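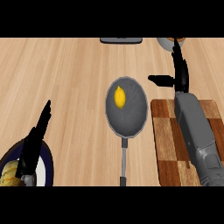 Abb. 1: Graue Pfanne auf einer Tischfläche aus hellem Holz.

Werkstoffkunde für Haushaltstechnik
Skript zur Vorlesung 8: Wärmeleitung und Wärmespeicherung in Kochgeschirr
Stand: 12. Februar 2025

8.1 Einordnung

Die vorangegangene Vorlesung behandelte die Wärmeübertragung durch Konvektion an ebenen Platten. Gegenstand dieses Kapitels ist die Leitung im Festkörper unter den Randbedingungen, die beim Garen auf Kochfeldern auftreten. Strahlung wird vernachlässigt, soweit nichts anderes angegeben ist. Vorausgesetzt werden das Fouriersche Gesetz in eindimensionaler Form sowie der Umgang mit thermischen Widerständen in Reihenschaltung.

8.2 Stationäre Leitung durch den Boden

Für einen ebenen Boden der Dicke d mit der Wärmeleitfähigkeit λ und der Fläche A gilt im stationären Fall:

Q' = λ · A · (T1 − T2) / d

T1 bezeichnet die Temperatur der Unterseite, T2 die der Oberseite. Bei mehrschichtigen Böden addieren sich die Einzelwiderstände d/(λ · A). Der Kontaktwiderstand zwischen Kochfeld und Boden tritt als weiteres Glied hinzu. Er übersteigt bei verzogenen Böden häufig die Summe aller übrigen Widerstände und ist rechnerisch nur grob zu erfassen. In den Übungen wird er vorgegeben.

Richtwerte der Wärmeleitfähigkeit bei Raumtemperatur, in W/(m·K):

Kupfer: 400
Aluminium, rein: 235
Gusseisen, grau: 50
Edelstahl 1.4301: 15
Borosilikatglas: 1,2

Für Legierungen sind die Werte der Tabelle im Anhang B zu verwenden. Bei Aluminium-Gusslegierungen liegt λ deutlich unter dem Wert des reinen Metalls.

8.3 Querleitung und Temperaturverteilung

Die Wärmequelle deckt die Bodenfläche in der Regel nicht vollständig ab. Der äußere Ring wird dann ausschließlich durch Leitung in radialer Richtung versorgt. Maßgeblich für die Gleichmäßigkeit ist das Produkt λ · d. Ein dünner Kupferboden kann demnach dieselbe Querleitung aufweisen wie ein erheblich dickerer Aluminiumboden.

Edelstahl allein ist wegen der geringen Leitfähigkeit ungünstig. Üblich sind Verbundböden mit einem Kern aus Aluminium, gelegentlich Kupfer. Der Kern muss bis an den Bodenradius reichen. Endet er vorher, entsteht am Übergang ein steiler Temperaturgradient, der sich beim Anbraten als dunkler Ring zeigt.

8.4 Wärmespeicherung

Die gespeicherte Energie ergibt sich aus Q = m · c · ΔT. Beim Einlegen von kaltem Gargut bestimmt die Wärmekapazität des Bodens den anfänglichen Temperatursturz. Das Nachheizen verläuft demgegenüber langsam. Gusseisen besitzt mit c = 0,46 kJ/(kg·K) eine niedrigere spezifische Wärmekapazität als Aluminium mit 0,90 kJ/(kg·K). Die verbreitete Aussage, Gusseisen speichere besonders viel Wärme, trifft nur wegen der großen Masse der üblichen Ausführungen zu. Bezogen auf das Volumen liegt Gusseisen ebenfalls höher (Nachrechnen: Aufgabe 8.2).

8.5 Temperaturleitfähigkeit

Für instationäre Vorgänge ist die Größe a = λ / (ρ · c) zu verwenden. Die Zeit, in der sich eine Störung über die Strecke L ausbreitet, wird mit t = L² / a abgeschätzt. Eine Verdoppelung der Bodendicke vervierfacht folglich diese Zeit. Die Abschätzung liefert nur die Größenordnung.

8.6 Messbeispiel Hosach

Im Praktikumslabor Hosach wurde ein Aluminiumboden mit einer Masse von 856 g untersucht. Ausgangstemperatur und Endtemperatur unterschieden sich um 100 K. Mit c = 0,90 kJ/(kg·K) folgt:

Q = 0,856 kg · 0,90 kJ/(kg·K) · 100 K = 77,0 kJ

Zu beachten ist, dass der Rand während der Aufheizung eine niedrigere Temperatur aufweist als der Boden. Die Rechnung bezieht sich ausschließlich auf den Boden. Das Messprotokoll (Pearce, D.: Aufheizversuche an Pfannenböden, Laborbericht 311, Cadonitz) liegt im Kursordner.

8.7 Übungsaufgaben

Aufgabe 8.1
Ein Boden besteht aus 0,5 mm Edelstahl, 4 mm Aluminium und 0,5 mm Edelstahl. Berechnen Sie den auf die Fläche bezogenen Wärmewiderstand ohne Kontaktanteil. Welche Schicht liefert den größten Beitrag?

Aufgabe 8.2
Vergleichen Sie die volumenbezogene Wärmekapazität von Gusseisen (ρ = 7200 kg/m³) und Aluminium (ρ = 2700 kg/m³).

Aufgabe 8.3
Bestimmen Sie die Temperaturleitfähigkeit beider Werkstoffe und die Ausbreitungszeit für L = 5 mm. Diskutieren Sie die Gültigkeit des eindimensionalen Ansatzes.

Abgabe der Lösungen im März, Termin gemäß Aushang. Zugelassen sind Taschenrechner und Anhang B. Zwischenergebnisse sind mit Einheiten anzugeben.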